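Handout 4: Opening up a desktop computer, and what to do about the hard disk

Read this before the practical. Last February it was handed out at the door, and a good many copies came back as coasters.

The machines come from Gosico, who were replacing their office desktops and let us have a batch for the price of collecting them. They are old, heavy and very forgiving, and they come apart mostly without a screwdriver. Some have had the processor cooler taken off already for Handout 3. Don't switch these on. Don't switch any of them on, come to that, until you have been told to.

Before you begin: mains lead out of the wall and out of the machine. Hold the power button in for a few seconds. Lay the tower on its side with the removable panel uppermost, take the panel off and put it under the bench, where you won't kneel on it. Touch bare metal on the chassis before you touch anything green. 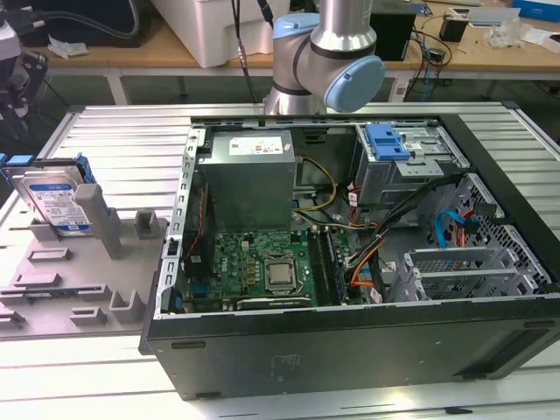
Hovgate College, Department of Computing and Electronics – Hardware Practice, Level 2

4.1 Finding your way about

Start with the power supply, the grey metal box with the white sticker. Read the sticker, copy the ratings into your log, and leave the box shut. You will not be opening a power supply on this course, however well you did in Handout 2.

The motherboard is the green one. The square silver lid in the socket is the top of the processor. Next to it are the memory slots, and the long black slot nearer the edge of the board is for an expansion card. Draw these four things in your log in the right places relative to one another. Artistic merit carries no marks, and on last year's evidence this is just as well.

The blue plastic latch belongs to the drive cage. Manufacturers tend to colour the parts they would like you to pull, and it is a kindness worth noticing. Anything plain metal that won't move is usually not supposed to.

4.2 Cables

You need to know two sorts today. Power cables run from the supply in bundles, and the colours mean something: on a standard supply yellow is 12 volts, red is 5, orange is 3.3 and black is ground. Data goes to the disk along a SATA cable, which is flat and thin and may be blue or red or whatever the factory had in that morning.

Trace each cable with a finger from one end to the other before you unplug it. Write down both ends. Students who skip this step can be recognised later in the session by the way they hold a spare connector up to the light.

Pull on the plug, never on the wires. Some SATA data plugs have a small metal spring clip that has to be pressed first. If you can't feel a clip there may not be one, but look before deciding.

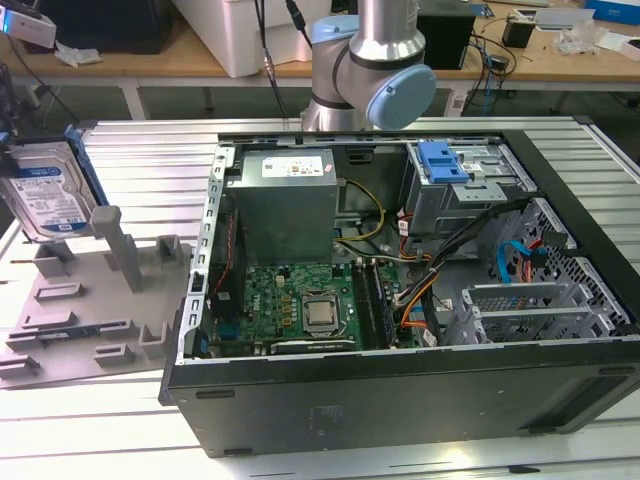 Hina Mughal wrote on the course page that her group had spent most of the session afraid of the power bundle, and that it would have helped to be told you can push it aside quite firmly. The hard part, she added, was remembering which way it had been lying when the panel had to go back on.

Both points are fair. The bundle is tougher than it looks. Move it with the flat of your hand, keep it clear of the processor, and sketch its route first. A panel that won't close is nearly always sitting on a cable, and leaning on it is not a repair.

4.3 The disk

With both cables off, work the blue latch and ease the drive out of its cage. It should come without force. Hold it by the sides, keep your fingers off the circuit board underneath, and set it down gently. The drives live in blue plastic brackets, and the bracket stays on.

Record the model, the capacity and the serial number from the label. Dagný Riis keeps the master list, which has 1,243 entries and no patience with a 0 that should have been an O.

Putting it back is the same job in reverse. The drive goes in until the bracket catches, then the data plug, then power. SATA plugs are L-shaped inside and fit one way only.

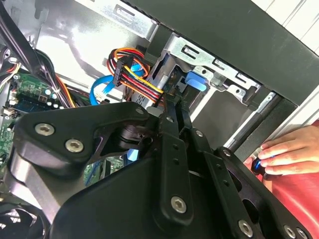

If the power plug won't reach, the bundle has probably been tucked under something it used to pass over. Go back to your sketch. Don't stretch the wires to make up the difference, and don't turn the drive round to meet them.

4.4 For your log

The ratings from the power supply sticker
Your drawing of the board
Both ends of every cable you unplugged
Model, capacity and serial number of the disk
Anything left over at the end, with an explanation

Logs go in the tray outside room 17 by 4 pm on the day after your practical. Handout 5 covers memory, and you will need a wrist strap for it.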